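Search products
Search
All categories

Posted in January by the Kirko product desk

Kirko Table Arm, second series

The Kirko is a single arm for light clearing and sorting at table height. It is sold with one gripper, a floor stand and the Ranjbar control software, which runs on an ordinary office computer. Buyers often ask whether it can do the chores yet. Some of them, slowly.

In our kitchen trials at Pakness we ran 4000 pick-and-place attempts with fruit, bowls, brushes and paper cups. Firm round things such as apples and limes go well. Grapes need a slower grip setting, and a thin card lying flat on a table is still the hardest item we test.

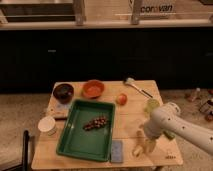

Clearing a mixed table into a tray takes the arm several times as long as a person. It can be left to work alone on items it has been taught, up to a limit of 514 grams each. Washing up, wiping and folding are not supported.

Reach: 66 cm
Heaviest item: 514 g
Grip settings: 3
Spare finger pads: order from Dinia, part of the same group

Software updates are included for 3 years. The stand must be bolted down before use.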